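How to check a used SUV's service history before you buy

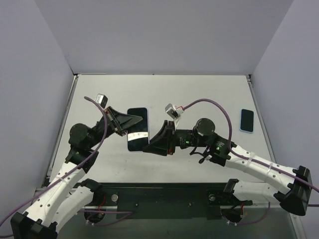
By the Rikstead Motoring Desk

Ask the seller for the service book, old MOT certificates and any garage invoices. Do this before you travel.

1. Put the invoices in date order and write down the mileage on each. The figure should only go up.

2. Compare the gaps with the service schedule in the handbook. A car that covered 1,846 miles between two yearly services has mostly done short trips, so ask when the battery was last changed.

3. Ring the garage named on the latest invoice. Some will only confirm the date and mileage.

4. Look for the big jobs: timing belt, gearbox oil, brake fluid. If the belt is due, get a price. Garages in Esadport quoted us between £275 and £300 for a small petrol engine, and larger ones cost more.

5. Check that the chassis number on the paperwork matches the one at the base of the windscreen.

Keep copies of everything with the receipt.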